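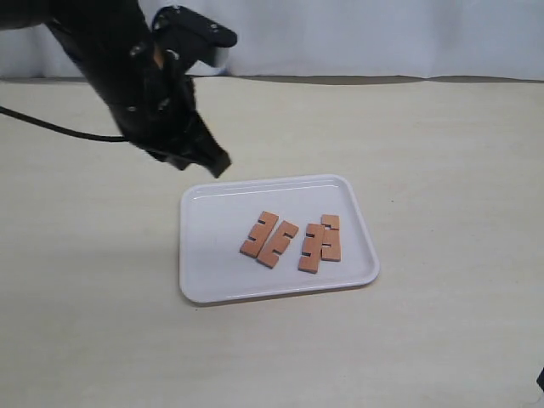
4. Setting up the Stultlow heat mat and controller

Read section 3 first if you have not picked a spot yet. Section 5 is watering, section 6 is moving plants out. This part only covers mat, tray, probe, controller, lid. Same steps for the older Hokham mat except where it says so.

Before you start

Box should have: the mat, controller with probe wire, lid, two vent plugs in a small bag, one hanging screw. Tray ships seperately. If the bag of plugs is missing look under the cardboard flap, it gets stuck there. Still missing, write to parts and ask for kit 889.

Have ready: a damp cloth, masking tape, marker, seed mix, seeds, a pitcher. Grounded outlet within reach of the cord. No extension cord if you can help it. If you must, heavy-duty, three prong, and keep the joint off the floor.

CAUTION: Mat is for indoor use. Do not fold it. Do not cut it, pin it, staple it or run it under a rug. Do not use if the cord is nicked.

4.1 Lay the mat

1. Wipe the table down. Let it dry.
2. Unroll the mat, printed side up. It will want to curl. Put a couple of books on the corners overnight, or just go ahead, the tray flattens it in a day or so.
3. Cord goes out the back or side, not the front where you'll be reaching in with the pitcher.
4. Leave a drip loop. Cord should hang lower than the outlet before it comes back up to the plug.
5. Do not plug in yet.

Note: stone or tile counter pulls the heat down. Slide a sheet of foam board under the mat. On wood you can skip it, though a finished tabletop you care about should get the foam board anyway. Brisa Arellano in parts ruined a nice sideboard that way.

4.2 Fill the tray

1. Rinse the tray, even if new. Used trays: wash with soap, rinse twice, dry.
2. Wet the seed mix in a bucket before it goes in. Squeeze a handful. A drop or two should come out. If it runs, add dry mix.
3. Fill loosely, tap the tray on the table, top up. Do not press down.
4. Sow at the depth on the packet. Tiny seed (snapdragon, petunia, celery) goes on top, no cover.
5. Label NOW. Masking tape on the rim, marker, name of seed and the day. You will not remember which row is which pepper.
6. Set the tray on the mat. Whole bottom on the mat, no overhang.

One kind of seed per tray if you can. Tomatoes and lettuce in the same tray is a fight, tomatoes want it warm and lettuce sulks.

4.3 Place the probe

This is where most of the calls come from. Go slow here.

1. Uncoil the probe wire. Don't yank on the metal end.
2. Push the tip into the mix, near the middle of the tray, until it is covered. Stop short of the bottom.
3. Run the wire over the rim and tape it to the outside so it can't pull out when you lift the lid.
4. Check the tip is still burried after you tape.

CAUTION: Probe lying in open air will read the room. The controller will keep calling for heat and cook the tray. Check it each time you water.

Hokham mat: probe is thicker and comes up easier. Two strips of tape.

4.4 Hook up the controller

1. Hang the controller on the wall with the screw, or stand it on a shelf. Above tray height. Not on the mat, not in the tray, not under the watering can shelf.
2. Plug the mat into the socket on the bottom of the controller.
3. Plug the controller into the outlet.
4. Display shows dashes, then the probe reading. Cold mix will read low at first. Fine.
5. Hold SET until the number blinks. Arrows to change. Press SET again to save. If you walk away while it is blinking it goes back to the old number.

Settings to start with:
Cool crops (lettuce, cabbage, onions): 65 F
Everything else: go by the packet. If the packet gives a range, use the middle.

6. The green light means power. The orange one means the mat is heating. Orange going on and off all day is normal.
7. Set the low alarm. Hold DOWN, pick 58 F, press SET. It beeps if the mix drops under that. To shut it up press any button.

Note: the controller does not cool. If the room is warmer than your setting it just sits there with the orange light off.

If your display is in C, hold both arrows together till it flips. Units from the Becerra warehouse before November mostly came set to C, check.

4.5 Lid and vents

1. Push the vent plugs into the holes from the top. Snug, not hammered.
2. Lid on. Probe wire goes through the notch at the back. Do not pinch it.
3. Leave vents closed till you see green.
4. First sprouts: open both vents.
5. Most of them up: lid off, for good. Mat off too for cool crops.

Water beading inside the lid is what you want early on. Streaming down the sides is too much, crack the lid for an hour. White fuzz on the mix, take the lid off, let the top dry, move on. Usualy nothing.

4.6 First day check

Leave it running a full day before you trust it. Next morning:
- Feel the mix with a finger, a few spots. Corners run a bit cooler.
- Reading close to the set number? Good.
- Reading stuck way low with orange light on all night: mat plug not pushed in all the way, or cold counter. See 4.1 note.
- Reading way high: probe is out. See 4.3.
- Display says Pr: probe wire is not seated in the controller. Unplug from the outlet, push it in till it clicks, plug back in.
- Display blank: try another outlet. Still blank, stop and write in.

CAUTION: Plug or cord hot to the touch, unplug at the wall. Do not use again.

4.7 Running two trays

One mat per tray. One controller can run both mats with the Praltuvgate splitter, sold on its own. Probe goes in the tray that is nearer the window. Same crop in both or don't bother. Do not stack trays. Do not stack mats, ever.

4.8 Putting away

1. Unplug controller from the outlet, then mat from controller.
2. Pull the probe out by the wire collar, wipe clean.
3. Wipe the mat with the damp cloth. No soaking, no dishwasher.
4. Dry both sides. Roll loosely, printed side out.
5. Vent plugs back in their bag, bag taped inside the lid.

Parts and returns: Brisa Arellano. Everything else, including the Hokham mats: Fulgencio Serrano. Put the number off the back of the controller in your message, please.

Section last changed April 2, 2025. Low alarm step added, splitter name fixed.

Go on to section 5, Watering.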